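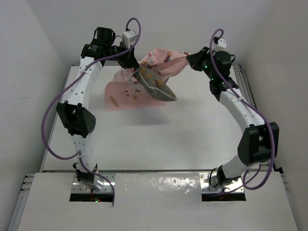

Section 6: Folding and Putting Away

Before you start

This section covers the Flellness flap cloth in all prints and both sizes. If you bought the plain cloth without a flap, skip to the quick fold at the end of the section and enjoy your free afternoon.

The cloth is one printed panel with a smaller fabric flap sewn to it along a single edge. The flap is the reason the cloth has its own section in this manual. Everything else in your linen closet can be folded by instinct. The flap has opinions, and it will hang straight down out of the middle of an otherwise tidy fold until you deal with it in the right order.

You will need:

A flat, clear surface at least as wide as the cloth. A bed will do, but soft surfaces let the corners drift, and you'll end up chasing them.

Two hands. One-handed folding is possible with the small size and is described nowhere in this manual.

The paper band the cloth came in, if you still have it. If you don't, any loose ribbon works. Rubber bands leave a mark across the print that takes a full wash to get rid of.

CAUTION: Do not fold the cloth damp. The flap dries more slowly than the panel because it is the heavier fabric, so check it separately. Squeeze the seam between thumb and finger. If it feels cool, hang the cloth up again and go do something else.

6.1 Finding the right side

The print runs all the way to the hem, and on pale colors such as the pink it shows through faintly on the back. This has caused more calls to our help line than any other feature of the cloth, including the price.

1. Lay the cloth out and find the hem. The side where the hem is turned over and stitched down is the back.

2. Find the care tag. It is sewn into the back, near one corner. If you cut the tag off, as most people do by the second week, go by the hem.

3. Turn the cloth so the seam of the flap is away from you and the flap falls toward you.

Note: The Lernen print has a direction. The Gramanau print doesn't, whatever it says on the older packaging. If you have the Gramanau, either short edge can be the top, and you may stop turning it around.

6.2 The lift

Do this every time, even if the cloth looks flat. The table hides creases that show up as soon as the cloth is hanging.

1. Take one top corner in each hand, with only the very corner between your fingers. A big fistful of cloth is easier to hold and will put a pleat in it that you'll be folding around for the rest of the procedure.

2. Raise the cloth straight up until the bottom edge clears the surface.

3. Move your hands apart until the top edge stops sagging. Stop there. Pulling harder does not make it flatter. It makes it longer on one side.

4. Let the flap hang. It should drop clear of the panel. If it has stuck to the print, which it does in dry weather, give the cloth one small shake.

5. Wait for the swinging to stop.

Note: One small shake means one. A vigorous snap looks professional and usually costs you a corner.

CAUTION: Never lift the cloth by the flap. The seam is double stitched and will hold, but the panel will stretch away from it on both sides and the cloth will have a hump in it from then on. There is no cure for the hump. We have tried steam.

6.3 The first fold

1. Lower the cloth until the bottom edge touches the surface, then keep lowering while moving your hands slightly away from you. The panel should lie down from the bottom up.

2. Let go of both corners at the same time. If you let go of one first, the other will bring its half of the cloth along.

3. Smooth from the center outward with the side of your hand. Lift the flap out of the way, smooth what's under it, and lay it back down.

4. Bring the left corners over to meet the right corners. The flap should now be folded in half inside the cloth, with its fold on the same line as the panel's.

5. Slide a hand in and check. A flap that has bunched can't be seen from outside, but it can be felt as a lump the size of a dinner roll.

If there is a lump, open the cloth and go back to step 3. Pressing down on the lump spreads it into a wider lump.

6.4 When it all ends up in a bundle

Sooner or later your hands will come together in the middle with the whole cloth crumpled between them. It happens with the large size especially, and it happens to people who have folded hundreds of these. The instinct is to keep going and tuck things in from the sides. Resist it. No fold in this manual can be reached from a bundle.
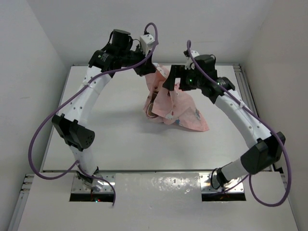 1. Keep hold of the cloth with one hand. It doesn't matter where.

2. With the other hand, find any edge and follow it, letting the hem run between your fingers, until you reach a corner.

3. Hold that corner up and let everything else drop.

4. Follow the hem down from the corner you're holding to the next one. Of the two hems that meet at your hand, choose the one nearer the flap seam. If you choose the other, you will get a perfectly good lift of the cloth sideways.

5. Return to 6.2, step 3.

Note: If you find yourself with two corners and a twist between them, you are holding opposite corners. Drop either one. Do not try to untwist the cloth by turning around yourself.

CAUTION: Keep rings and watch clasps away from the print while hunting for a corner. The panel is a loose enough weave to catch, and a pulled thread on the pink shows from across the room.

6.5 The second and third folds

1. With the cloth folded once, turn it so the long folded edge faces you.

2. Fold the bottom third up. Thirds are judged by eye. If you own a ruler and want to use it, the manual can't stop you.

3. Fold the top third down over it. The edges should meet the fold beneath. A slight overhang is fine and will be hidden by the band.

4. Press down with a flat palm and hold for a slow breath. The flap adds thickness in the middle, so the finished packet will be a bit higher there than at the ends. It is meant to be.

5. Slip the band on from the narrower end.

Note: Our test cloth was folded 3,920 times in this way. The crease lines remained visible but the seam did not fail. The person doing the folding asked to be moved to buttons.

6.6 Storage

The MacRitchie shelf box holds 6 large cloths standing on edge, folded side up. It will hold more if you push, and then you will need to refold all of them in order to get one out.

1. Put the cloths in with the thick middles staggered, so that every second one is turned end for end.

2. Leave the lid off for a day if any of the cloths came off the line that morning.

3. Keep the pink and other pale prints away from the window side. They hold up well through over 400 washes, but sunlight is another matter, and a cloth faded in one neat stripe has obviously been left on a shelf since May.

If you'd rather hang the cloths, use a rail with at least 84 inches of clear drop for the large size, counted from the rail to whatever is under it. Hang them over the rail at the midpoint with the flap facing out. Clips will work too, provided they go on the hem and leave the print alone.

6.7 Common problems

The packet won't stay shut. Usually the flap is bunched inside. Open it and see 6.3.

The packet is longer on one side. The cloth was stretched in the lift. Wash it and dry it flat, and it will mostly come back.

The flap is on the outside. You started with the back of the cloth facing you. It's a valid fold and will store well, but the print will be hidden, and you did pay extra for the print.

The corners don't line up. Check whether they ever did. Cloths dried on a line by one corner will grow toward that corner. See Section 5, Drying, which you may have skipped.

6.8 Quick fold (plain cloths, or when company is at the door)

1. Fold in half.

2. Fold in half again.

3. Put it in a drawer and close the drawer.

Section 7 covers stains, starting with coffee.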